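Workshop notebook, Firngate chapel hall
15 December 2021

Long one today, so I'm writing it up before I lose the thread. We had the sermon-writing workshop this morning and the tea urn is still warm as I type. Three of us stayed behind to argue about endings, of course!

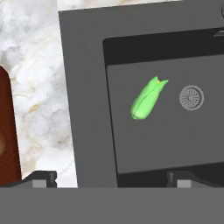
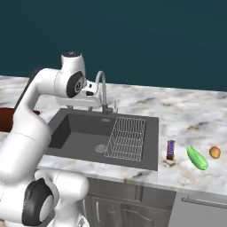
Telma Yáñez

The passage was Lamentations 3, and the question was how soon a preacher is allowed to get to verse 22. My draft got there in the second paragraph. Hryhorii read it back to me out loud (painful, but I'd recommend it) and said I'd comforted people before I'd let them be sad. He's right — I do it every time.

So, second go. I cut the opening story about the Udura bus, which I loved, and just started with the reading. Then a long pause. Violeta timed it at 40 seconds and said it felt fine from the back row. From the front it felt like a month.

Wilmer wants a sung response after each section. I'm not sure. We tried it with 5 verses and people were watching for their cue instead of listening. Maybe once, at the close? Hymn 523 has the right tune but the third verse is far too jolly, so leave that out.

Still to sort:
Ask Gisela if the Sepúlveda group will lend us their large-print psalters.
Rewrite the bit on hope, it sounds like a greetings card.
Find my notes from the May retreat, there was a good page on Psalm 88 in there.

Next time it's Violeta's draft on Job and I'm reading it back to her. She has asked me to go gently.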